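Tadell Wipe-Clean Tablecloth, Rose and Ginkgo
Supplied by Flusovell Table Linens
Page revised 18/10/2018

Product summary

Coated tablecloth for kitchen, dining and break-room tables. Repeating printed design on a light ground. Sold cut to length from the roll or as a finished cloth with a turned hem. Suitable for indoor use all year and for covered outdoor use in dry weather.

Design

The pattern is a grid of cream and beige squares, each with a round rose in peach-orange at its centre. White diamond-shaped areas separate the squares and carry small ginkgo-style leaves in yellow-green. The design has no top or bottom and may be laid in either direction. It may also be turned on the diagonal, although this uses more cloth and leaves corners that hang unevenly.

Shade may vary slightly between rolls. Where two lengths are to be used side by side, order them together and state this in the order notes so that they are cut from the same roll.

Construction

Face: printed film with a satin coating.
Backing: brushed non-woven, bonded to the film.
Edge, cut length: plain cut, will not fray.
Edge, finished cloth: turned hem, single row of stitching, matching thread.
Corners: square on rectangular cloths. Round cloths are cut to order.

The brushed backing grips bare wood and painted surfaces. On glass or high-gloss tops some movement is to be expected, and the Kinmont underlay is recommended. Clips can be used on the finished cloth but will mark a plain cut edge over time.

Measuring

Measure the table top, then add the overhang required on each side. For everyday use a short overhang is better, as it stays clear of chair arms and laps. For a table with curved ends, order the rectangular cloth and let the corners fall, or send a paper template with the order. Templates are not returned.

Cut lengths are supplied on a cardboard core where possible. Short lengths are folded. Creases from folding drop out in two to three days on a flat table in a warm room. A hairdryer on a low setting, used from the backing side, will speed this up. Do not iron the printed face.

Use

The coating resists water, tea, cooking oil and most food colouring if wiped up promptly. Turmeric, beetroot and ballpoint ink can stain permanently. The cloth is not heat resistant. Use a mat under pans, casseroles and teapots. Do not cut directly on the surface.

Printed carrier film and some snack wrappers can transfer ink to the coating if left under weight. Lift packets and bags off the cloth before storing heavy items on it.
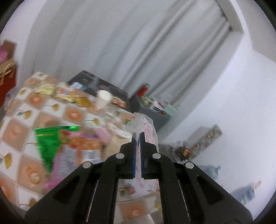
Rose and Ginkgo in use, with snack packets, a light pink box and a clear bag with red lettering. The pattern shows through the lower half of the bag.

Cleaning

Wipe with a damp cloth and a little washing-up liquid, then dry. Avoid bleach, scouring powder and solvent-based sprays. The finished cloth may be sponged on both sides but should not be machine washed or tumble dried. Store rolled, face outwards, away from radiators.

Related items

Kinmont underlay, cut to length. Protects the table top and reduces noise from crockery.
Bright edge clips, spring type, pack of 2. For the finished cloth only.
Tadell offcuts, mixed designs, for drawer and shelf lining. Pattern cannot be chosen.

Samples and ordering

Up to three samples are sent free of charge. A sample shows the colours and coating but is smaller than the full repeat. Cut lengths leave the warehouse in roughly 2 working days; finished and round cloths take longer and are quoted at the time of order. Cut lengths and templated cloths cannot be exchanged unless faulty.

Sample requests: Shona Faulkner
Templates and round cloths: Santosh Chaturvedi
Trade accounts and full rolls: Ewan Costigan

Please quote the design name and the type of edge in all correspondence.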